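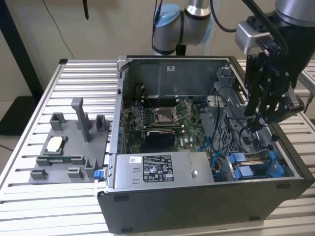
Four arms would be too many, Nyokabi Mugo wrote under the draft budget, and two would be too few if one of them breaks in the first winter. She did not write what number she wanted.

Eduard Danko read the remark three times. He was sitting on the high stool with the laptop on his knees, next to the bench, and he had until the evening to send a final table to Metville. The table had a line for arms, a line for grippers, a line for fixtures, and a last line which he had named "other" and which was growing every day.

The company was called Setomport. It took old office computers from banks and schools and made them good again. In the best months up to 400 machines came through the door, and each one had to be opened, given a processor and memory, closed, and put on a shelf. Eduard had done this with his own hands for many years. Now he was the person who must say how much it costs to do it with other hands.

He opened the offer from Delletti again. The arms were cheaper there, but the service contract was paid in advance, and the man who would come for repairs lived across a border. The offer from Mollel had a higher price and a shorter letter. At the end of the letter it was written: "We would advise you to buy the fixtures first." He had laughed at this when it arrived. Who buys the tray before the arm?

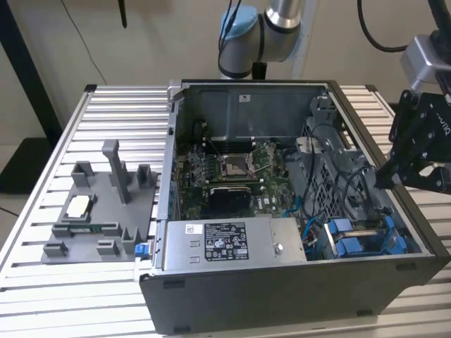 The processor and the memory in the tray, the socket open.

He looked at the tray a long time. It was printed in gray plastic, with a post in the middle and small pockets, and it had cost less than his lunch. In his table it had no line of its own. It lived in "other," together with screws and coffee.

He wrote back to Nyokabi. "If we plan for two arms, can we keep the money for the second pair until January?"

Her answer came fast. "We can keep it, but they will ask what it is for. Money without a name goes to another department."

"Then I will give it a name."

"Which name?"

He did not know yet. He counted trays for 80 machines, which was one good week, and the sum was so small that he did it again from the beginning. After this he took the trays out of "other" and put them at the top of the page, above the arms. It looked strange there. His father, who had been a tailor, used to buy the buttons before the cloth, and the whole family had thought him a difficult man.

For the second pair he wrote "Reserve, bench 2." He deleted it, and then he wrote it again. He attached the letter from Mollel, signed with his full name, as he always did, and pressed the key.

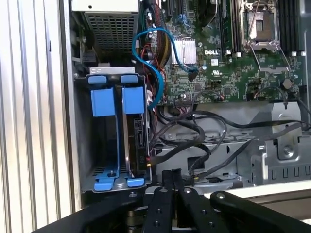

Metville, December 2019

Dear Mr. Danko,

Your table was received and read by all of us. The trays are approved. The two arms are approved, from Mollel, although the price made one colleague stand up and walk to the window.

About the reserve we have a question. You write "bench 2," but in the plan of your hall there is only one bench. Please tell us where the second one will be standing, and who will pay for it.

Eduard put the letter on the stool and went to look for the measuring tape.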